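# Pre-acceptance safety and inspection checklist – Devimley hand-held gripper kit

Kit on trial from Nalaneo. Two grippers per operator, camera on each, one charging dock, one carry case.
Checked by Asnakech Jemal. Reviewed by Detlef Schmieder.
Site: Tsegaye, ground-floor bench room. Trial month: May.

Marks used: **OK**, **FIX** (usable, needs attention), **STOP** (don't use until sorted), **N/A**.

## 1. Paperwork and delivery

- [x] Packing list matches contents – **OK**
- [x] Operator guide supplied in print – **OK**
- [ ] Spare parts list with part numbers – **FIX**
- [x] Battery safety sheet – **OK**

Comment (AJ): The spare parts list came by email and covers the older model. Part 1174 is given as the finger pad for both left and right, and they aren't the same shape on our set. I've asked Nalaneo for the current one. Don't order pads off the old list.

Comment (DS): The supplier says pads are normally ordered through Borkard, who keep them on the shelf. I'd want that in writing before we sign.

## 2. Workspace

- [x] Bench stable, doesn't rock when leaned on – **OK**
- [x] Bench height suits both operators – **OK**
- [x] Floor clear of leads and bags – **OK**
- [x] Lighting even, no glare into the cameras – **OK**
- [ ] Chair or stool with back support – **FIX**

Comment (AJ): The bench is fine for standing work. For sitting, the only stool we have is too low and you end up with your elbows above your shoulders after a few minutes. Needs an adjustable one before anybody does a full session.

The dock was on an extension lead run behind the door when I started. Moved it to the wall socket and taped the lead. Marked OK after the change.

## 3. Gripper bodies

- [x] No cracks in the linkage arms – **OK**
- [x] Threaded inserts seated, none standing proud – **OK**
- [x] Pivots move freely through full travel – **OK**
- [x] Jaws meet evenly when closed – **OK**
- [ ] Finger pads free of chips and rough edges – **FIX**

Comment (AJ): Checked under the bench lamp with the grippers closed, half open and fully open. The inserts are brass and easy to see against the black plastic, so a loose one would show up on a daily look-over. I ran a fingernail round each one that I could reach.

Pads are the weak point. There is light wear on the flat faces, and one pad has small chips along its corners and a frayed top edge. It still holds cloth. My concern is snagging on anything with a loop pile, and plastic bits coming off onto the work.

Comment (DS): Agree with FIX and not STOP. Nalaneo gave no wear limit for the pads. We need one, even if it is only a photo of a good pad beside one that should be binned.

## 4. Pinch and hand safety

- [x] Operator briefed on pinch points – **OK**
- [x] Rings and bracelets off, sleeves above the wrist – **OK**
- [ ] Fingers kept clear of linkage during use – **FIX**
- [x] Closing force comfortable, no sharp edges on the handle – **OK**

Comment (AJ): This is the item I spent the most time on. The grip puts your fingers close to the linkage, and it is easy to let one creep forward between the upper arms when you're looking at the work and not at your hand. There's no motor driving the jaws on this model, so the force is only your own, but it is enough to nip skin. I caught myself doing it twice.

The guide has a drawing of the correct hold on the second-last page. It should be at the front. I've copied it and stuck it to the wall above the bench.
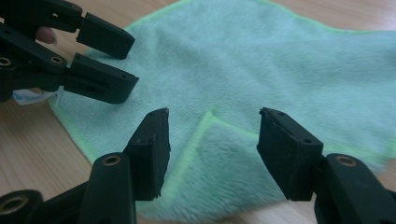

I'd also like a small guard or lip on the handle side, something you can feel with your fingertip before it gets into the arms. Nalaneo said they'd pass that on. Until there's an answer, the rule for our room is a stop and regrip whenever a finger drifts forward, even if it costs the take.

Comment (DS): Put the regrip rule on the sign-on sheet as well as the wall. People stop reading walls.

## 5. Two-handed work with soft goods

- [x] Test item laid out clear of the bench edge as far as its size allows – **OK**
- [x] Item free of pins, clips and hard tags – **OK**
- [x] Both grippers can approach the same item without the bodies knocking – **OK**
- [x] Operator can release both jaws straight away – **OK**
- [ ] Pads let go cleanly of pile fabric – **FIX**

Comment (AJ): The towel is a mint-green microfibre one with a lime-green stitched border and a fabric care tag on one side. The contrasting hem is handy for practice as you can tell quickly which part is edge and which is body. If we buy more, get the same sort. Plain ones the colour of the bench would be harder on the eyes.

Ripples in the cloth aren't a safety matter, but a folded-over corner is worth practising on because you tend to come in from two directions at once. Coming in with one gripper from the side and the other from the front, there was room to work. With both from the front my knuckles touched. No injury.

Release was good on cotton tea towels. On microfibre the pile clung to the worn pad and I had to shake it off, and shaking is how you hit the bench or your other hand. Replace the pad and repeat this item.

## 6. Cameras, leads and battery

- [x] Camera mounts tight – **OK**
- [x] Lenses clean, cloth supplied – **OK**
- [x] Battery seats with a click, no swelling – **OK**
- [x] Nothing warm to the touch after 12 minutes' use – **OK**
- [ ] Lead length allows full reach – **FIX**

Comment (AJ): The supplied lead is short for the far side of the bench and pulls at the handle. A longer one is available as an extra. I don't think it should be an extra.

Comment (DS): Agreed. Ask for it to be included at the quoted price.

## 7. Operator fatigue

- [x] Breaks written into the session plan – **OK**
- [x] Weight acceptable for both operators – **OK**
- [ ] Wrist strain reviewed after first week – not yet done

Comment (AJ): Each gripper came out at some 340 grams on the kitchen scale, with camera. It feels like nothing at the start. By the end of a long run of folding I noticed it in the thumb. We've set a 5 minute break after every block, timer on the bench, and no skipping it to finish a fold.

## 8. Cleaning and storage

- [x] Wipe-down instructions followed – **OK**
- [x] Lint removed from pivots – **OK**
- [x] Case closes without pressing on the jaws – **OK**
- [ ] Case labelled with room and contact – **FIX**

Comment (AJ): Lint builds up faster than the guide suggests, mostly behind the pads. A dry toothbrush does it. No compressed air near the cameras.

## Items to close before acceptance

| Item | With | Status |
|---|---|---|
| Current spare parts list | Nalaneo | Asked |
| Replacement pad and wear limit | Nalaneo | Asked |
| Longer lead included in price | Detlef | Open |
| Adjustable stool | Asnakech | Ordered |
| Regrip rule on sign-on sheet | Asnakech | Done |
| Case label | Asnakech | Open |
| Repeat release test in section 5 | Asnakech | Waiting on pad |

**Overall:** conditional pass for supervised trial use – no STOP items. Not cleared for unsupervised use until the pad is replaced and section 5 has been repeated.

Signed: A. Jemal
Reviewed: D. Schmieder – happy with the above, except that I'd hold payment until the parts list arrives.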